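How Do Cartoons Move? A Peek at Stop-Motion Movies

Apr 11, 2024

I love movies where the characters are puppets. Not the kind on strings, but the kind that seem to walk around all by themselves! When I was little I was sure somebody had hidden tiny motors in their feet. Then I found out how it's done, and I liked those movies even more.

It's called stop-motion. You take a puppet and put it on a little set. You take one photo. Then you move the puppet a teeny bit (I mean a really teeny bit, like the width of a crayon tip) and take another photo. Then you do it again. And again. And again! When all those photos are shown very fast, one after the other, your brain joins them up and you see the puppet walk.

So how many photos does it take? Lots! I once made a movie about a clay snail named Fovance who wanted to cross a kitchen. I took 472 photos and the whole thing was over before my popcorn was ready. My next one was called Cirkeris, about a dragon who is scared of birthday candles, and that took 3000. My back hurt for a week.

Big movies have lots of people working on them. Some build the sets and some sew the costumes, with buttons smaller than a lentil. Some make faces, because a puppet often has a whole drawer of mouths that snap on and off. My dragon had 8 mouths. The grumpy one got used the most.

Now for the funny part, which is blur. Wave your hand quickly in front of your face. See how it goes all smeary? A regular movie camera catches that smear when something zooms past. It's called motion blur, and it helps fast things look fast.

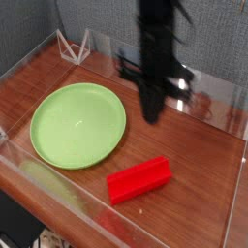 Motion blur: the plate stays put and looks round, but the dark shape is all streaks.

A stop-motion puppet is standing still for every single photo, so it comes out nice and sharp. That's why puppet movies can look a little bit jumpy. Some moviemakers love the jumpiness (me too!) and some add blur later with a computer.

Want to try it? Find a toy that stands up by itself, and ask a grown-up if you can borrow a phone or tablet. Prop it up so it can't wobble. Keep your own hands out of the picture before you press the button, or you'll get a giant thumb in your movie like I did. Start with something easy, like a toy car rolling 6 inches. Then give it a title and make some popcorn!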